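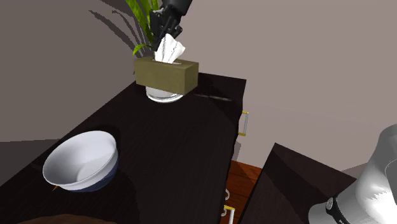
Tissue box, gripper and houseplant.

Daltevitz Garrison Company

The Daltevitz Garrison Company (often just "the Company" in local papers) was a hired guard force that held the river town of Daltevitz and the lower Anance valley during the border fighting and for several years after it. Raised by the town, paid by the town, later paid by almost anyone. Dissolved in May, following the second disarmament agreement. At its largest it had 320 men under contract, plus drivers and cooks who were never put on the rolls.

Usually classed as a private military company. Some writers prefer "municipal militia", and both terms turn up in the court papers.

Background

Daltevitz sits at the only road bridge over the Anance that can take heavy trucks. Whoever had the bridge had the grain traffic, the fuel traffic and the customs shed. When the regular army pulled its battalion back to the hills in the first winter of the fighting, the town was left with a police post of 19 officers and one armored car with no working radio.

The town council voted to hire guards. Two earlier attempts to get the army to return had failed – one letter went unanswered, the other came back with a request for a different form. Money for the first contracts came out of a toll on trucks crossing the bridge.

Formation

The first recruits were former conscripts from the valley, mostly engineers and signal troops. Few had been in combat. A cadre of paid instructors was brought in from Titedance, a security contractor which had until then guarded mines and warehouses. Titedance supplied training, boots, uniforms and a payroll office. It did not supply weapons, at least on paper.

The weapons came from the Šimko barracks, north of town. The barracks had been left locked but full. Inventory lists from the time show 1,000 rifles on the shelves before the army left. How many reached the Company is disputed. The later inquiry put it at "most".

Structure

Four guard sections, a bridge section, a transport section and a small headquarters above the old savings bank. No artillery. Mortars, a few, taken from Šimko with the rifles and kept in the bridge section's store.

Ranks were civilian in name: supervisor, senior supervisor, area manager. In practice they worked as army ranks and the men used the army words. Contracts ran six months and could be ended by either side with a week's notice, a clause that caused trouble later when half of one section gave notice during a shelling.

Pay was monthly, in cash. Higher than army pay, lower than what Titedance gave its own staff for the same shifts. This was the main complaint through the whole life of the Company.

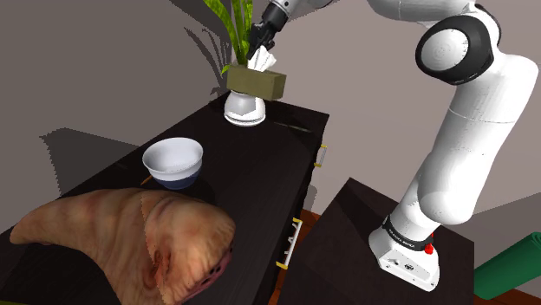 Rommel Dimaculangan
Contributing editor, armed groups and contractors
Entry last revised September 2022

Operations

Bridge defense. The Company's best known action. Irregulars from the east bank tried to take the bridge twice, both times at night. The first attempt was a short exchange of fire at the customs shed. The second lasted until morning and cost the Company seven dead, the heaviest loss it ever took. The bridge stayed open to traffic apart from a closure of two days for repairs to the deck.

Convoy escort. From the second year the transport section escorted fuel trucks between Daltevitz and the railhead. Started as a service to the town, became a business. Hauliers paid by the truck. Refusing an escort was possible in theory – drivers who did so reported long waits at the checkpoint, and several said under oath that they had been turned around until they paid.

Upper valley. The council's mandate ended at the town line. The Company went past it anyway, setting up posts in the villages along the upper Anance at the request of landowners there. No contract for these posts has been found. Village accounts of them differ alot. Some remember the guards as the only people who kept the road clear in winter, others as men who took livestock and signed for it with names that did not exist.

Funding

Three sources, in order of size: bridge tolls, escort fees, and payments from landowners. The council's own budget covered only uniforms and the rent on the headquarters after the first year. By the end the Company was in effect paying the town, through a "contribution" to the school and water accounts. Critics on the council called this the wrong way round. They were outvoted.

Whether the central government paid the Company as well is still open. The defense ministry of the day denied any link. Fuel vouchers with a ministry stamp were found in the transport section's office, but they may have been left from before the army's withdrawl.

Dispute with Titedance

The contractor and the Company fell out over the upper valley posts. Titedance wanted its instructors kept inside the town line for insurance reasons. When two were found to be running a checkpoint upriver, the firm recalled the whole team and closed the payroll office. Pay was late for the next two months. It then sued the council for unpaid fees; settled out of court, terms not published.

Disarmament and end

The first disarmament agreement left the Company alone, as it was counted a municipal service. The second named it. Members could hand in a weapon and take a one-time payment of 1,000 in the local currency, or apply to the new border police. Most took the payment. The border police accepted fewer than they had promised, and those turned down were past the deadline for the money. Small protests at the bridge, no violence.

The mortars were handed over first. The rifle count never matched the Šimko lists.

Inquiry

A judicial inquiry sat in the provincial capital for most of a year. It heard from former guards, hauliers, villagers and council members. Findings in short: the original hiring was lawful under the emergency rules then in force; the upper valley posts were not; the escort fees amounted to extortion in some cases, not all. Five supervisors were charged. Two convicted, both on theft of livestock. No one from Titedance was charged.

Legacy

Opinion in the valley is split mostly by location. In Daltevitz there is a plaque on the west end of the bridge for the seven guards killed. None upriver, and a proposal for one was dropped. Former members hold a yearly dinner.

In writing on hired forces the Company gets used as a case of mission drift – a guard contract that grew into a road business with rifles. Others argue it's too small and too local to say much about bigger outfits. The lack of a surviving pay ledger makes either case hard to prove.

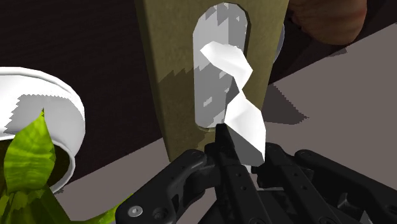
White cloth pinched at its lower end.

See also

Anance valley fighting
Šimko barracks
Municipal guard contracts
Titedance (contractor)
Bridge tolls in wartime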